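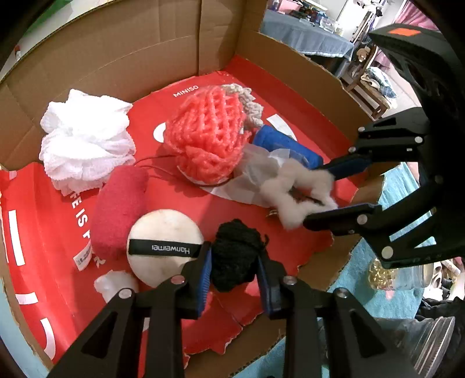 I stopped booking sessions when I ran out of things to complain about, one former client wrote on the exit form, and it took me two months to see that I had ended the coaching at the point where it could have been used for something. The form came from the Malmont program, a workplace coaching scheme that keeps its exit comments and files them by length of engagement. Comments of this type are common enough there to have their own heading.

Home Features Work Mind Archive Subscribe

The question behind the heading is when a coaching engagement should end. Most training in the field deals at length with the opening: intake, goal setting, the agreement on fees and privacy. The middle is covered by whichever method the school teaches. The ending gets a page or two, usually on how to say goodbye and how to ask for a referral. The stopping rule itself is left to the judgment of the two people in the room, and one of them is being paid by the hour.

Three kinds of stopping rule are in general use. The first is the fixed block. The client buys a set number of sessions and the work stops when the block is used up. The second is the goal rule, under which coaching runs until a stated result has been reached. The third is the open arrangement, renewed by habit, in which no rule is written down and the work stops when someone cancels.

Fixed blocks are easy to bill and easy to explain. Their weakness is that the number is chosen before anyone knows what the problem is. A client who wants to stop interrupting in meetings and a client who wants to change careers may both be sold the same block. The first runs out of material early and fills the remaining hours with general talk. The second is only getting started at the end and buys another block, at which point the fixed rule has turned into an open one.

The goal rule looks more exact, but it depends on how the goal was worded. "Be more confident with my manager" can't be checked. "Raise a disagreement with my manager in person, without writing it out first" can. Coaches who use the goal rule well tend to spend most of the first session on this rewording – some clients find that session dull and say so. A second weakness is that goals move. A person who came in to prepare for a promotion may learn by the third session that the promotion is not wanted. Under a strict reading, the engagement has then failed or can never end.

The Cullier worksheet was written with this gap in mind. It is a single sheet, filled in at every session, and it asks for 4 entries: what was agreed last time, what was done, what got in the way, and what the client would have done without the session. The last entry is the one that matters for stopping. When a client writes that the outcome would have been the same without the session, the coach marks the sheet. After 2 marked sheets in a row, the coach has to raise the subject of ending. The client may still choose to go on, but the choice has to be made out loud and the reason written down.

Malmont adopted the worksheet after a trial with a smaller version. Its records now cover 1325 sessions. In 38 engagements the rule was triggered and the client chose to continue anyway. The stated reasons fall into a narrow range. Many clients named a date ahead of them, such as a review or a move, and wanted to stay on until it passed. Others said that the hour was the only one in the week with no interruptions. The program's guidance treats the first reason as sound and the second as a scheduling matter, to be solved by blocking out the hour and spending it alone.

There are objections. Self-report is a poor guide to what would have happened otherwise, and a client in a low mood may mark every session as useless. Polite clients have the opposite fault and will credit the coach with everything. Avram, which trains coaches in group settings, teaches the worksheet but has students compare the last entry with the second one. If the agreed steps are being done each time, on schedule, with nothing in the way, the steps are too small or the work is finished. If they are never done, the entry about usefulness should be set aside and the agreement itself reopened.

Parach, a scheduling tool used by some solo coaches, takes a plainer approach. It widens the gap between sessions by default – a week, then two, then four – and the client must ask to keep the shorter gap. Coaches who dislike paperwork prefer this. Its drawback is that it leaves no record of reasons, so a coach looking back over a year of clients can see when each one left but has little to learn from it.

A final session is worth scheduling under any of these rules. The usual content is a list of the two or three signs that would justify coming back, in the client's own words, with one copy kept by each side.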